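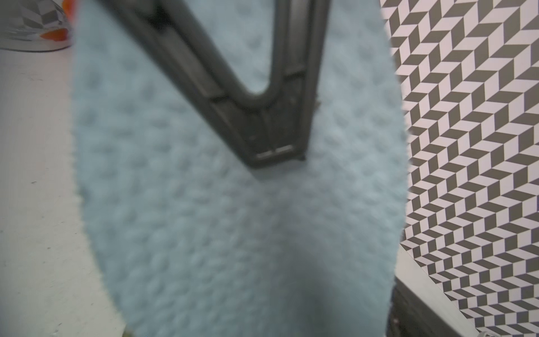

Unit 4: Sizing a conveyor drive

The Watico line at Tranham moves cartons at 10 per minute, with a design load of 1,000 N at the belt. Drive efficiency is taken as 98 percent per gear stage.

Work in this order:
1. Find belt pull from load and friction.
2. Multiply by drum radius to get torque.
3. Divide by the efficiency of each stage – two stages here, so divide twice.
4. Check the starting torque separately.

Service interval for the gearbox: 3,000 hours. Bring your worksheet on Thursday.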